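Surnano Household Handling Project
Progress report to the Larcombe Fund, period ending in May

Work completed

Recording with the hand-held grippers began in the second week of the period, after the Pititz software update fixed the dropped-marker fault we reported last time. We now have 643 accepted demonstrations. The target in the grant agreement for this stage was 600, so we are slightly ahead.

Cloth handling accounts for most of the new material. Operators pick up, move, spread and fold pieces of fabric, using both hands. Each task is done at table height and again from the floor, with the operator seated or kneeling. The floor set was added at the Fund's request, and it has been slower to record. A folding task that takes 30 seconds at a table usually takes closer to a minute on the floor.

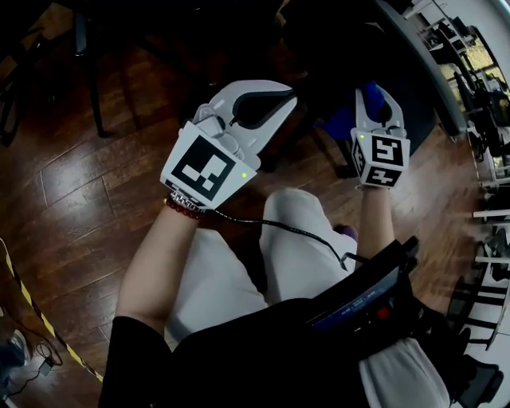

Sessions are limited to 50 minutes, followed by a break. We tried longer ones in the first month and found that the share of rejected takes rose sharply toward the end. Most of those had the same fault: the operator's wrists had dropped and the markers turned away from the cameras. Short sessions cost us some setup time, but we throw out much less.

Data checks

Every demonstration is reviewed once by the operator and once by someone who was not in the room. We reject a take if tracking is lost on either hand for more than one second, if the cloth leaves the view, or if the operator stops to talk. Failed grasps are kept when the operator recovers and finishes the task. The Poulain team asked for these, and we have tagged them separately so they can be left out of training if needed.

Labeling is behind. There are 200 accepted demonstrations still without task labels, nearly all from the floor set. The labeling tool handles two-handed actions poorly and the start and end of each grasp have to be entered by hand.

Equipment

One gripper was out of use for nine days with a cracked finger mount. We printed a replacement and now keep two spares. Battery life is adequate for a full session.

Spending

Costs are within budget. Operator hours were higher than planned and travel was lower. We request no change to the total.

Next period

We will clear the labeling backlog first, then start on bags and zippers. The first training run on the cloth set is planned for the end of June, and results will be included in the next report.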